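Simulation help > Mobile manipulation > Faults and safety stops

Gripper stops short of the counter and the run ends in a safety halt
Posted in December by neltgate_kitchen

Hello all, and thank you in advance for your patience, I do tend to go on. I'm running a two-armed robot in a simulated kitchen, using the Atent controller with the Vanov arm package. The job is to clear the counter, knife included. The right arm starts its reach nicely, then halts with code 111 and both arms lock. I've restarted more times than I care to admit. 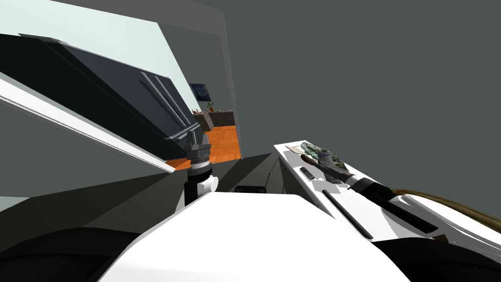 Does code 111 mean the arm has hit something?

Going by the Atent manual, it means the planner expects a collision within the next few moves, so the halt can come before any contact at all.

I should add that I've already slowed the arms down and it made no difference, sadly.

yao_bench_user
Oh, I lost most of a week to this one, so you have my sympathy! In my case the collision shapes had been left over from an older kitchen layout. The fridge door was stored as one big solid block, and the planner believed the arm was inside it. Turn on the collision overlay before you touch anything else. I'd also take the knife out of the task until the halts stop, even in simulation, or you'll carry bad habits over to the real machine.

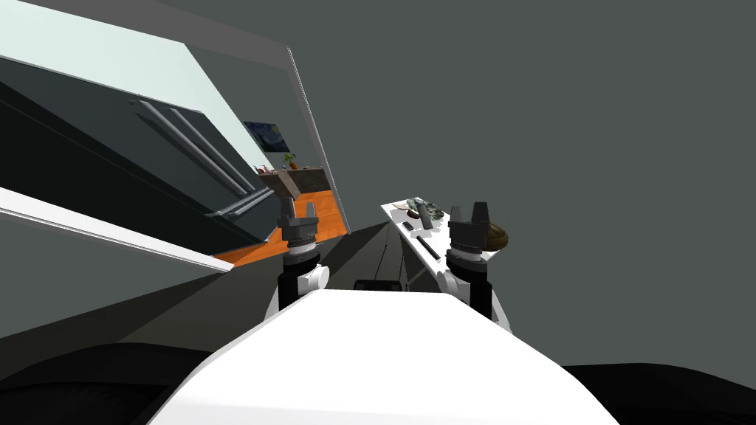
What fixed it for me, in order

1. Delete the saved collision cache and reload the room.
2. Open both grippers and send the arms to their home pose.
3. Raise the planner timeout to 800 milliseconds. Mine was far too short.
4. Run the reach 4 times with nothing to pick up, then bring the objects back one by one.

vanov_fan
just turn the safety stop off, its only a sim

neltgate_kitchen
Thank you both, though I'll be leaving the stop on! The cache was indeed from an old layout. The right arm now gets all the way to the counter, and I'm still working on the left.

Last updated: December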